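Monday, after lunch

Kitchen bench day. Refilwe and I finally got onto the cutlery end of the Saltwood list, so I'm putting this down before I forget which bits we settled. The chopsticks have been driving me a bit batty (they were in three different drawers!) and we want the lot living in one spot on the table, standing up, where you can grab a pair on your way past with a bowl.

We're going with the little perforated basket. I did like the tall jar from Van Wyk but it's a pain to wash, and the basket just gets rinsed under the tap and shaken. The wooden ones go in bare, the plastic-wrapped kind stay in their wrappers until someone wants them.
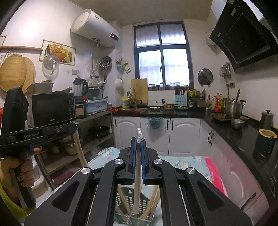

Do the wooden ones go in tips up or tips down? Tips up, so the end you eat with isn't sitting in whatever has dripped to the bottom.

Nektarios reckons we should oil the wooden ones. I'm not keen, he can try it on one pair and we'll see what they taste like after a week of noodles. The Borgate carton, item 412 on the list, is still taped shut under the bench, and I'd like to get through what's out before anyone opens it.

Still to do: wipe down the tablecloth, find a saucer to go under the basket, ask Refilwe where she wants the soup spoons.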